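**New Foro EP, "Listell", out in May**

Hello from Premitz! I'm Pramila Saxena, one half of Foro, and I'm writing this one myself as our last press release made us sound like a bank.

So – we have a new record. It's called "Listell", it's four tracks and 28 minutes long, and it comes out in May on Okafor, the label Bastian Petersen runs from the flat above his mum's shop. It's house music, mostly, though the second side gets slower and a bit odd. Bastian says it's our warmest yet (he did say that about the last one too).

Ute Rothe and I wrote the whole thing last winter on one drum machine and a secondhand organ with a sticking top C. You can hear it on "Hollow Road", which sits at 130 bpm and hardly lets up. We tried recording it again without the sticking note and missed it terribly, so back it went! 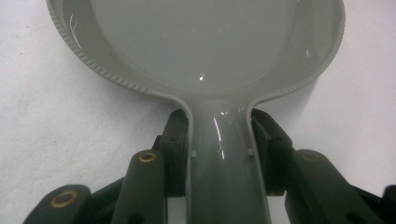

The title track is the one I'd play you first. Ute sings on it, which took me two years of asking, and Hartmut Buschmann plays bass all the way through in a single take. Ottmar Hollmann mastered the lot and talked us out of a very long fade, for which I'm grateful now.

There'll be 2000 copies on vinyl, plus the usual downloads. We're also taking it out live, with 19 dates from May onwards, mostly small rooms with good speakers. The first is here in Premitz, doors at 8pm, and Hartmut is joining us for that one.

If you'd like a promo copy, an interview or a guest list place, just reply to this email and say which. Ute does mornings, I do evenings – please don't ring either of us before ten.

Pramila x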